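# Preguntas frecuentes sobre el planificador de agarres de Prokow

**¿Necesito una tarjeta gráfica para usarlo?**

Para planificar, no, y nos alegra poder decirlo porque es lo primero que nos escribe casi todo el mundo. El planificador corre en un portátil corriente. El módulo de percepción sí agradece una gráfica, sobre todo si queréis procesar las grabaciones largas en una sola tarde.

**¿Qué pasa con los objetos blandos?**

¡Ay, los objetos blandos! Un jersey doblado no tiene una forma fija, así que el módulo no busca un modelo guardado: estima los pliegues, propone hasta 14 agarres y los ordena según la apertura de los dedos. Si la prenda descansa sobre otra cosa, conviene subir el parámetro `margen_apoyo`, que de fábrica viene bastante tímido.
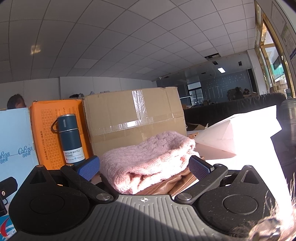
Daryna Kuzmenko

Un jersey rosa de ochos entre las dos almohadillas azules, con una botella oscura y varias cajas detrás, es el tipo de mesa para el que está pensado el filtro de fondo. Activadlo con `fondo: estricto` y el planificador dejará de proponer agarres sobre las cajas (a mí me costó una semana entera dar con un valor que no se comiera también las mangas).

**¿Por qué falla la segmentación cerca de una ventana o una puerta de cristal?**

Casi siempre es la exposición automática. Fijadla antes de grabar y repetid la calibración; con la versión de marzo basta con `jetia calibrar --rapido`, y os da tiempo a prepararos un café mientras termina.

**El registro muestra el error 578. ¿Es grave?**

No, tranquilos. Significa que las marcas de tiempo de la cámara y de la pinza no coinciden. Osaze Igwe dejó un script en la carpeta `herramientas` que las alinea de nuevo.

**¿Dónde pregunto lo que no aparece en esta página?**

En el foro de Pallorberg, donde os leemos con mucho gusto. Adjuntad el registro completo y el archivo de configuración, por favor.

Última revisión: 29/6/19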